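**Selling inherited dishes: whole set or piece by piece?**

Posted by Dario Caputo, 18 Dec 2019

My aunt left me her Honard dinner service, which I'm told is desirable. I have a small apartment and a low opinion of gravy boats. A dealer in Lurcombe offered me 522 for the lot, then looked so pleased with himself that I took it all home again. Should I split it up? And is a replacement site worth the bother?

**Margus Lepik**

Split it. People with a full set want a plate to replace the one their brother-in-law dropped, and they'll pay for it. People without a set mostly don't want one. I sold my mother's that way and it took nine months, during which my hallway was mainly cardboard.

Serving pieces go first. Saucers go never. Price the dinner plates in fours and don't let anyone talk you into posting a single cup to another country.
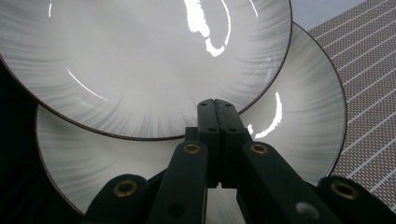 Do small chips matter if the rest of the plate is fine?

They knock off at least half the price, and most collectors won't take a chipped plate at all. Put those in a box marked "craft" and somebody will make a mosaic out of them.

As for replacement sites, they pay you in April for what you mailed before the holidays. I'd use one only for leftovers.

**qian_58**

just keep it and eat off it, its dishes

**Hamov**

Ask the dealer what he'd sell it for. Mine had the same kind of service in his window at 1,249 – a week after telling me there was no market. I got a better offer by mentioning this in front of other customers.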